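Products Stores Press Contact

Press > News > Tableware

Nov 17, 2018
By Mitra Fallahi, Pesent press office

Pesent brings the Semple tableware line to 23 more stores

Pesent, the maker of everyday dishes, is pleased to announce that its Semple line is now sold in 23 more stores in the Trarkel region. With this step the line can be found in 171 stores in total.

Semple was first shown in October at the Grirkach home fair. It has plates, bowls and cups in nine colors, and all pieces can be bought one by one. Many customers told us that they do not want to buy a full set again when only one plate is broken. We listened to this wish, and every color will stay in the program for at least seven years.
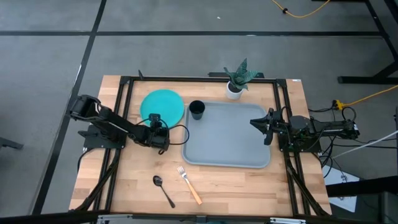 The new stores are mostly small family shops. They receive the same prices and the same delivery times as the large chains, and they may order from a single box. For shops with little space, Pesent also offers a narrow shelf, which is lent without cost during the first year.

"We are a small company and we know how it is to wait for an order," said Mitra Fallahi of Pesent. "A shop in a village should have the same choice as a shop in the city."

Damaged pieces can be returned to any store within 23 days, together with the receipt. A list of all stores is available from the Pesent office in Trarkel.

Press contact: Mitra Fallahi, Pesent press office, Trarkel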